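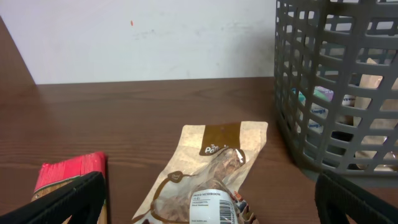

Wrist view and flat pouches - lead arm or gamepad for grocery demos?

Board: Teaching by demonstration

kettlerow
Posted 4 February 2020

I'm recording demos for a put-the-groceries-in-the-basket task and would like opinions on the control side. The arm is a Dadell with a two-finger gripper and a wrist camera. So far I have 1042 episodes, all driven with a gamepad. The policy does well on boxes and poorly on flat bags. The dried mushroom pouch is the worst one. It lies flat on the table, the paper is crinkled, and the window on the front throws glare back at the camera.

With the gamepad I line up over the pouch, go down, and close. Half my own attempts slide off the paper, so I can't blame the policy much. Would moving to a lead arm help, or should I just record more?

plumbline_44
Lead arm. You can't feel anything through a gamepad, and a flat pouch is all about how far down you go before closing. I switched to a Gilani lead arm in June and my bag grasps got a lot better the same week. I only kept the gamepad for resets.

Shireen Shezi
I disagree a little. Most lead arms don't push back either, so you aren't feeling the table through one. What you get is more natural wrist motion. If kettlerow is going straight down with the fingers wide open, the same approach with a nicer controller will still slide.

Questions before spending money:
Where on the pouch are you closing, the label end or the sticker end?
Are you tilting the wrist at all?
How do you handle the failed tries, do you cut them or keep them?

kettlerow
Middle of the window mostly. No tilt. I cut the failed tries.

Shireen Shezi
I'd change all of that. The pieces are bunched in the middle and lower part of the bag, so the middle is lumpy and the film is slick. Try across the paper near the label. Tilt a few degrees so one finger touches the table first and slides under. And keep the episodes where you miss and then recover. Cut only the ones where you gave up.

plumbline_44
Keeping misses is how you teach it to miss. I tried that on the Welwood set and the arm picked up a little fake peck before each grasp. It took 92 clean episodes to get rid of it.

Shireen Shezi
Then the misses were too much of the data, or you kept the start of the miss along with the fix. I trim to just before the recovery. No pecking on mine.

odd_socket
Has anyone here tried moving it by hand? Gravity compensation on, grab the arm near the wrist and walk it through. For flat stuff it beats both. You feel the table right away. Downside is that your hands can end up in the wrist view, so you have to hold it farther back than is comfortable - and your shoulder will complain after an hour.

kettlerow
I did 3 that way and my thumb was in every one. Could try again with a handle.

odd_socket
Handle works. Mine is a bit of dowel and two hose clamps. Put it on the side away from the lens.

tamsworth
Different point. Your basket is up on the right, close to where the right finger comes in. If it's always there, the policy will learn "close, then go up and right" and won't look for the basket at all. Same goes for the red package on the left. Move things between episodes. I had 1365 episodes with the bin in one spot and had to throw out most of them when we changed tables.

plumbline_44
Agree with that one. Also turn the pouch. Yours is only slightly angled, and I'd want some sideways and some face down.

kettlerow
The basket has been in the same place the whole time, so that's a fair hit. On the glare, should I move the lamp or leave it?

tamsworth
Leave it and vary it. If you fix the light now, it will break the first time someone opens a blind.

Shireen Shezi
I'd move it for the first batch, get the grasp working, then bring the glare back. Two problems at once is hard to debug.

kettlerow
OK. Plan is a new batch by hand with a handle, grasp near the label, wrist tilted, basket moved every time. I'll keep recoveries but trim them the way Shireen does. The old gamepad episodes stay in for the boxes. I'll hold off on a lead arm for now.

plumbline_44
Still think you'll end up buying one. If you do, check the Gokusell mount before you order, the bolt pattern on mine didn't match and I had to drill it.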